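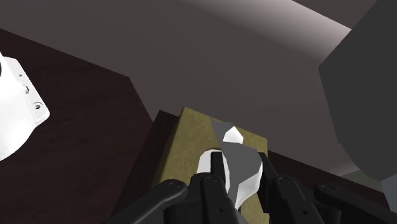 Faut-il réserver pour la journée portes ouvertes de Sindbridge, et est-ce que la démonstration du bras convient à des enfants de neuf et douze ans ?

Liv Rønning
vendredi 22 juin 2018
J'ai vu l'affiche à l'arrêt Citport, il y a écrit « démonstration de manipulation robotique » et rien d'autre, pas d'horaire, pas de prix. Les enfants s'intéressent aux robots, mais l'an dernier on a fait un salon où il fallait rester debout une heure devant un écran avec un monsieur qui parlait de capteurs. Je voudrais savoir à quoi m'attendre avant de prendre les billets de train. Merci d'avance.

Angelica Navarro
L'entrée du hall est libre, la réservation concerne seulement la salle de démonstration. On réserve au guichet le matin même ou par téléphone les jours d'avant. La salle a 18 places assises par séance et les séances de l'après-midi partent en premier. C'est gratuit pour les enfants.

Pour l'âge, douze ans sans problème. Neuf ans, ça dépend de l'enfant. J'y suis allée à la session de février avec ma nièce qui a cet âge-là et elle a tenu jusqu'à la fin, mais elle a surtout posé des questions sur les jouets.

Il faut savoir que la démonstration se fait presque entièrement en simulation. Le logiciel s'appelle Flitov. L'animatrice le fait tourner sur un grand écran et elle change de point de vue quand on lui demande : une vue large de la pièce, puis une vue très rapprochée sur les doigts de la pince. Si vos enfants s'attendent à voir un bras en métal devant eux, prévenez-les. Il y en a un dans le hall, éteint, derrière une vitre.

La pièce simulée est une chambre. Les exercices du matin portaient sur la saisie d'objets : comment placer les doigts, à quel endroit serrer, que faire quand la forme est irrégulière. C'est la partie la plus intéressante à mon avis, et celle où l'animatrice prend le plus son temps. Ensuite elle laisse deux ou trois personnes essayer avec une manette.
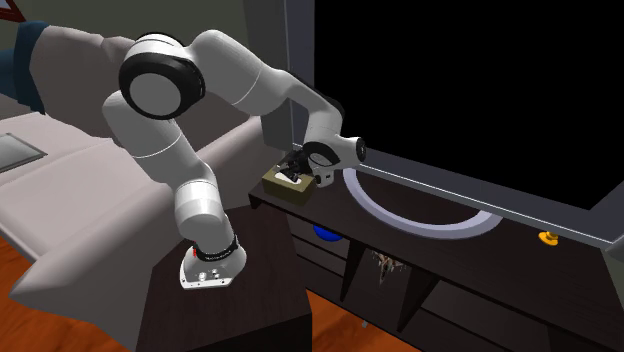 Crédit : Sindbridge / rendu Flitov

Pour la vue large, le bras blanc est fixé sur la table de nuit, entre le lit et le meuble de la télévision. Il passe au-dessus et vient prendre une petite boîte beige du côté du meuble. Ma nièce a demandé pourquoi on ne mettait pas le robot par terre. L'animatrice a répondu que pour ce genre d'exercice il vaut mieux partir d'une base fixe et que les bases mobiles étaient au programme de l'après-midi. Je ne suis pas restée, je ne peux pas vous dire ce que ça donnait.

Comptez 45 minutes par séance. Le bus 191 vous dépose devant, le 202 s'arrête de l'autre côté du rond-point.

Divina Dizon
bonjour, moi je suis venue un samedi sans réserver et je suis rentrée quand même, il restait des places au fond. par contre on voit mal l'écran du fond. pas de cafétéria, un distributeur c'est tout

Faustine Fleury
Deux précisions sur la réponse d'Angelica.

La manette n'est pas proposée à toutes les séances. Quand j'y étais, c'était réservé à celle de 11 h, et il fallait donner son nom en entrant dans la salle. Demandez-le au moment de la réservation. Les plus jeunes peuvent essayer avec un adulte à côté.

Ensuite, le commentaire est assez technique par moments. On entend parler de points de contact, d'articulations, de trajectoires. L'animatrice a expliqué qu'ils avaient lancé 3 000 essais de saisie sur la même série d'objets avant d'ouvrir la salle au public, et elle a montré quelques tableaux de résultats. Mon fils de dix ans a décroché à ce moment-là. Il est revenu dans l'histoire quand on a changé de vue. Je conseille les places sur le côté gauche, près de la porte, au cas où il faudrait sortir.

Les photos de l'écran sont autorisées, sans flash.

Liv Rønning
Merci à toutes les trois. Je vais appeler pour la séance de 11 h. Est-ce que quelqu'un sait s'il y a un vestiaire pour les sacs à dos ?

Angelica Navarro
Il y a des casiers à l'entrée, à droite du guichet. Prenez une pièce d'un euro.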